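Biveo Tool-Holder Panel, Gray, for Slotted Aluminum Beds

Part no. 2306
Category: Workcell accessories / Tool storage
Made by Drasuvham. Sold as a finished panel or as print files.

Overview

The Biveo panel is a flat tool board for small robot cells built on slotted aluminum extrusion. It gives hand tools and small consumables a fixed position relative to the bed, so that a program can use stored pick poses and does not need to search for each part. The panel bolts through the T-slots and can be moved along the bed, then locked when the layout is settled.

It was drawn for home builds and shared workshops, where the same bed may hold a fixture one evening and a bare workpiece the next. Two bolts come out and the panel lifts away with its tools still in place. Refitting it against a hard stop brings it back close enough to reuse the old poses for the wide holders. The narrow clips should be checked again each time.

The panel is a passive part. There are no magnets, switches or sensors in it. Tool presence has to be confirmed by the gripper or by a camera.

Holder layout

All holders are molded or printed in one piece with the board. The upper row has five positions: two narrow upright slot clips at the left, two taller rectangular sleeves, and a square open box at the right-hand corner. The two sleeves are offset in height. This leaves clearance for a finger on the inner side of each one when the neighbor is full.

A second pair of narrow clips sits low on the board. These work with the upper pair to hold long, thin tools at both ends. A blade in a single clip will swing when a finger touches it, and the error at the free end is large enough to miss the next pick.

The right side carries a U-shaped cradle, open at the top, with an angled ramp block and a short ledge lower down. The cradle takes handles and round-bodied tools. The ramp gives a sloped rest for items that need to be presented at an angle, and the ledge stops them from sliding off the end.

Fitting to the bed

The panel is designed to lie flat across the ribs of the bed, close to a cross beam. Butt the top edge of the board toward the beam and leave a finger-width gap for chips and cable ties. If the beam is used as a hard stop, add a spacer between the two and keep the spacer with the panel.

1. Clean the slots. A chip under one corner will rock the board.
2. Slide two T-nuts into the chosen slots from the open end of the bed. Drop-in nuts also work but can rotate when first tightened.
3. Set the panel in position with the bolts finger tight.
4. Jog the arm over the four outer corners and check for collisions with the wrist, the camera and any cables that hang behind the beam.
5. Tighten the bolts evenly. Stop when the washers stop turning. The board will bow if the bolts are overtightened, and the slot clips will close up.
6. Teach the holder positions.

On beds with visible wear, expect the board to sit unevenly until the high spots are dressed with a file.
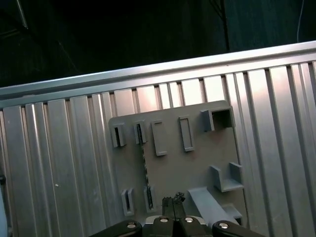 Biveo panel on the slotted bed, with the gripper at the lower holders and a thin toothed strip running between the upper and lower clips.

Teaching pick poses

Start with the square box. It has thick walls and the widest opening, and a small error there does no damage. Move on to the sleeves and the cradle, and leave the slot clips for last.

For each holder, record three poses: a clear pose above the board, an approach pose in line with the opening, and a grip pose. Travel between the approach and grip poses should be a straight linear move along the axis of the holder. Joint moves in this last section will drag the tool against the wall of the clip. The Drasuvham sample program keeps this final travel at 10 percent speed for the slot clips and 20 percent for everything else. Both values are set at the top of the file.

Thin tools need some thought about where to grip. Take hold between the clips, nearer to the upper one, and draw the tool out along its length before lifting. Pulling straight away from the board loads the clips sideways, and this is the most common cause of breakage on printed copies. On return, insert the lower end first.

Small items should be gripped with the long side upright and enough material left below the fingertips to seat in the holder. If the fingertips reach the board before the item is seated, shorten the grip depth. Do not raise the panel on washers to gain clearance. It will then flex under insertion loads, and the poses will drift.

Notes on lighting

Bare aluminum extrusion reflects badly under overhead lamps. With a wrist camera, the faces of the ribs can saturate while the slots stay dark, and a simple threshold will pick up the rib pattern in place of the tool. The gray of the panel is matte for this reason. It gives an even background for both dark and bright tools.

If vision is used, crop the search region to the board. Move the lamp to one side until the glare is off the upper holders. The box and the cradle will throw a shadow at most lamp angles, so mask these areas or take the reference picture with the lamp in its final position. Exposure should be locked. Automatic exposure will change as the camera passes from the bright bed to the darker space behind the beam.

Material and finish

The finished panel is supplied in matte gray plastic with rounded corners. Light scuffing from fingertips is normal and does not affect use. Wipe with a damp cloth and mild soap. Avoid acetone, brake cleaner and strong degreasers.

Do not store hot tools on the panel. Soldering tips, freshly used drill bits and glue nozzles should cool in a metal stand first. Cutting edges will mark the inside of a clip over time. When a clip no longer holds a blade without visible play, the board should be replaced or the clip shimmed with thin tape.

Printing your own

The print files are the same geometry as the finished part. Print with the flat back on the build plate. The sleeves and the box need no support in this orientation, but the slot clips benefit from a slower outer wall. Use 5 perimeters. Infill makes little difference to the strength of the clips, which are solid in most slicers at that setting.

Let the board cool fully before removing it. A panel that is pulled off warm tends to curl at the corners, and no amount of bolt torque will fix this on an extrusion bed. Check it with a straightedge across both diagonals.

Holder openings can be adjusted in the source file. Change one opening, print that section alone as a test coupon, and try it with the tool before committing to a full board.

What is included

Finished panel: one board, two bolts, two washers, two T-nuts, one spacer.
Print files: board, test coupons for each holder type, source file, sample program.

Tools, gripper, extrusion and arm are not included.

Compatibility

The mounting holes are slotted and will accept small differences in rib spacing. Measure the distance between two usable slots before ordering. Closed-face extrusion is not suitable without drilling. The board has been used with two-finger grippers that have narrow, converging tips. Wide parallel jaws will fit the box and the cradle but may foul the neighbors of the slot clips. For these, the Dostness narrow fingertip set is the usual choice — fit the fingertips before teaching any poses.

Vacuum grippers are not recommended. The holders grip from the sides and need a pull along the axis.

Spares and returns

Bolts, T-nuts and spacers are stocked separately. Single holders are not available, as they are part of the board. Unused panels may be returned in the original packing. Printed copies made from the files are not covered.

Orders are packed by Farías and leave on Thursday. The revised print files, with deeper lower clips, replaced the earlier set in November. Buyers of the earlier files can download the new set with the same order code.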